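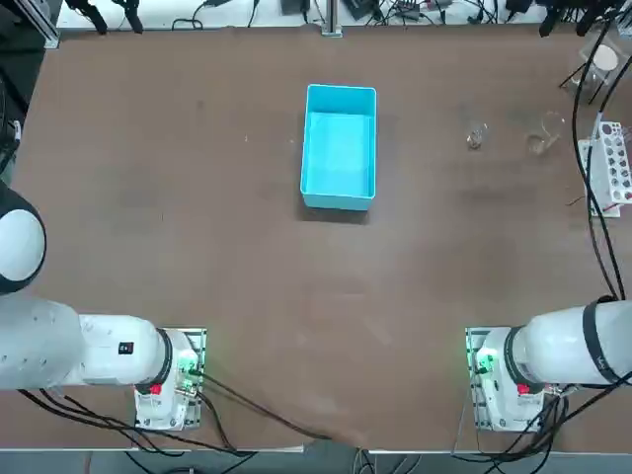
Budget for a two-arm bench setup, what am I forgetting?
Lab Automation > Buying and Planning

pipette_dad
Posted 10/2/24
Hi all! I finally got a yes on money for a second two-arm station and now I have to turn "yes" into an actual list (help). The first one came with the lab, so I never saw a bill for it. Simple work for now – moving vials and beakers between a rack and an open bin. My draft has the arms, grippers, table and a workstation. Elleo quoted us for the arms with mounting plates, Tarnero quoted for the same thing without. What else goes on the list?

grubscrew
Cables. I'm serious. Our first order had none past what was in the box and we lost most of September waiting on longer ones. Put $400 down for cables, strain relief and power strips and you'll spend it all.

pipette_dad
Ha, ok, adding it. I had $50 in there under "misc" and felt generous.

Orlando Chávez
I'd get the Tarnero quote redone with plates before you compare anything. We had ours made by a local shop and the holes were off by a hair, so back they went. Also ask both of them what a spare gripper costs and how long it takes to ship. Ours was out for weeks over one finger.

mk_bench
Going to disagree with the spare gripper thing a little. If the tasks are that light I'd put the money into a better table. Ours flexes when both arms move fast and we ended up slowing everything down. Spare fingers, sure, those are cheap. A whole gripper sitting in a drawer for two years, no thanks.

pipette_dad
The table is the part I haven't priced at all, I figured we'd copy the old one. Same layout too, arms at the front corners, bin in the middle, glassware off to the right, electronics along the back.

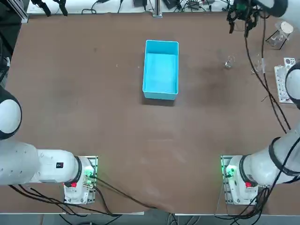 Beat Holzer would price the frame before the table, and having bought from Hamel twice I'm with him on that. Get the aluminum extrusion cut to length and pay the extra. I cut mine myself to save money and I'm still shimming one post.

mk_bench
Fine, frame AND table then. But I stand by the gripper.

Orlando Chávez
You will change your mind the day one dies, just saying.

grubscrew
Glassware! Is that in there? We planned on 20 spare beakers and went through them before the first demo. Get plastic ones for the practice runs if your people will let you.

pipette_dad
Not in there, no. Glass has always come out of the general lab budget and I'd like to keep it that way, but I'll ask. So far I've added cables, plates, spare fingers (sorry Orlando, still thinking about the full gripper) and a frame. Has anybody bought a service plan from Asovine? They want to sell me one for both stations and the price is all over the place depending on who picks up the phone.

grubscrew
We had one, let it lapse, haven't missed it. Get the price in writing though, whoever you talk to.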